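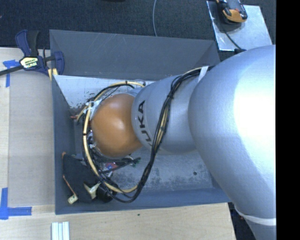
10 March 2025. Spent the evening with a trade policy pamphlet, 457 pages if you please, which holds that every tariff since the war was agreed over lunch by the same few men. The author has 627 footnotes and most of them lead to his other pamphlets. He is at his gloomiest on foreign ownership, and wants a register of every machine in the country with its maker's name on it. Fine by me - a silver arm with UKA up the side in dark letters would take the clerk no time at all.

Urnville gets a chapter, as the place where the Jeltau accord was cooked up. I've been to Urnville. It couldn't cook up a bus timetable. Gave up at page 200 and went to bed cross, mostly with myself, for having paid postage. Volume two is out in August.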